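Hi all - progress update from the Olham Sand and Water Play project, covering everything up to the end of October. I've tried to keep it short, but we've had a busy couple of months and I get carried away!

## Where we are

The play yard behind the Purves building is open three mornings a week now, up from one when your grant came through. Families start turning up before 9:30 and the last ones drift off at lunch (or when the toddlers melt down, whichever comes first). We signed up 375 families for the season, which blew past what I wrote in the application, and I'll admit I was guessing when I wrote it.

The big sandpit is done. It took two deliveries of washed play sand from Malov, and the second one came a week late and got dumped on the wrong side of the gate. We moved it by wheelbarrow over a weekend. My back has mostly forgiven me.

The water channel is the part I'm least happy with. The hand pump works fine, but the lower end of the channel drains too slowly and we get a puddle by the bench. Vemudis came out to look and thinks the gravel layer is too thin there. They've quoted for relaying the bottom 12 feet, and I'd like to get it done before the ground freezes.

## Money

We're a little under on materials and a little over on delivery and tool storage. The lockable shed cost more than planned because the first one we picked was discontinued. If the drainage work goes ahead at the Vemudis price, we'll finish the year with a small amount left, and I'd love to roll that into shade sails for next summer - it was brutal out there by eleven in July, and parents were holding up beach towels.

## Toys and tools

We've spent less here than I budgeted. Buckets last forever. Sieves don't, and the cheap ones crack along the rim within a month, so I've switched to metal. Shovels are the thing kids fight over, hands down, and I'm ordering 30 more of the short-handled kind for spring. The long ones end up whacking somebody.

There are three toy shovels in this one.
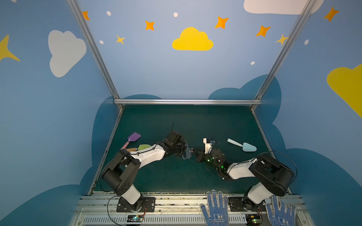 ## What's next

- Get the channel relaid and the puddle sorted out
- Put the winter cover on the sandpit (it's here, it's heavy, it needs four people)
- Start a Saturday-style drop-in for older siblings, if I can find the staff hours
- Send you the parent survey results, which are still coming in on paper and need typing up

One question for you: can the leftover materials money be carried past the year end, or do I need to ask for that formally? I'd rather know before I say yes to Vemudis. Call me any time after two, when the yard is closed and I can hear myself think.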